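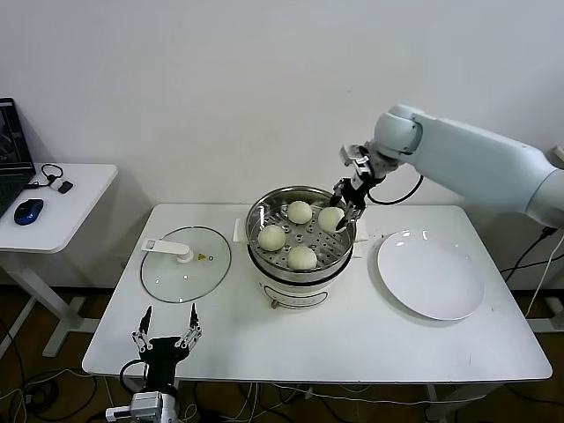
Most people who buy an electric steamer use it for vegetables, get bored and put it in a cabinet. Kelly Garside kept hers on the table and learned to make buns. She took a class in Utlow with Xiaoyan Meng, who has taught steamed dough for 13 years and likes a plain setup. The steamer goes in the middle, the lid is set down flat on the left, and an empty plate waits on the right. Four round buns are enough for one basket. Beginners often want to squeeze in a fifth, and Meng tells them to save it for the next batch.

Her dough is flour, yeast, warm water, a little sugar and a spoonful of oil. She kneads it until the surface is smooth, then covers it and leaves it alone. Shaping takes more practice. Each piece is pressed flat, folded into the center several times, turned over and rolled under a cupped hand. After that the buns rest for 20 minutes in the basket before any heat goes on.

"People rush the second rest," Meng says. "The bun should feel light when you pick it up. If it still feels like a stone, wait."

Opinions differ on what happens next. Meng starts with cold water and lets the buns warm up along with the pot. Deming Yu, who runs a breakfast counter on the other side of town, waits for full steam and says his buns hold their shape better. Garside tried both ways at home and couldn't tell them apart until the next morning, when the cold-start buns were a little softer.

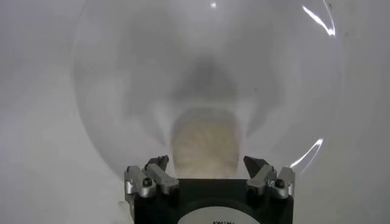
The lid causes more arguments than the dough. Steam collects on the underside of glass, and a drop that falls on a bun leaves a yellowish, sunken spot. Some cooks tie a cotton cloth around the lid, though with an electric pot the corners have to be pinned up well away from the base. Yu wipes his lid dry before each batch and leaves it at that. When the time is up, Meng switches off the power and waits 2 minutes – she counts them on the kitchen clock – before lifting the lid slowly, tilted away from her so the water runs off to the side.

Buns should come out of the basket soon afterward, while the bottoms are still dry enough to lift cleanly. Tongs work if the grip is gentle. A hard pinch leaves a dent that stays. Leftovers freeze well once they have cooled, and they can go back in the steamer straight from the freezer. Garside makes a batch most weekends and keeps a bag of them behind the peas.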